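Home Kitchen Reference
Home Index A–Z Utensils Storage Contact

Mixing bowl (stainless steel)

A stainless steel mixing bowl is a rounded metal vessel used for preparing, washing and serving food. Shallow forms are common in home kitchens, where one bowl may be used for beating eggs, dressing vegetables or holding peelings. The rim is usually rolled or turned outward, which stiffens the wall and gives the fingers something to grip.

Bowls are often kept on the counter near the stove, close to bottled sauces, cooking wine and spices. In small kitchens the corner of the counter is the usual spot – it is hard to reach for chopping but suits things that stand or stack.
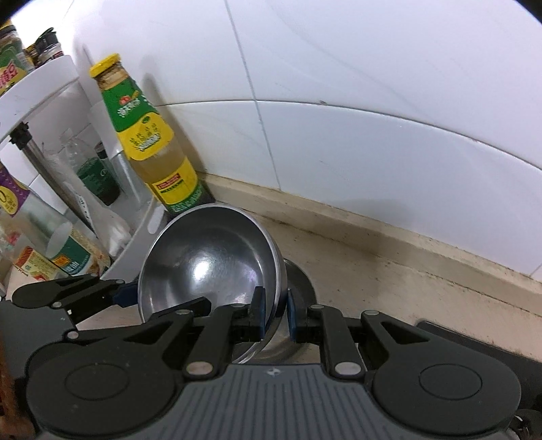

Nesting sets save the most space. The Jarnley pattern, sold by Dollside, has 7 bowls, the largest a wide basin and the smallest a dip cup. Quintero bowls are sold in pairs and have a steeper side, close to 90 degrees at the rim. Both stack tightly, and wet bowls can stick together.

Steel bowls are washed with dish soap and a soft sponge. Scouring pads dull a polished inside surface. White spots left by hard water come off with vinegar. Most bowls are safe in the dishwasher, but plain steel should not go in a microwave.

See also: Colander; Sikcombe basin; Stockpot

Last updated: September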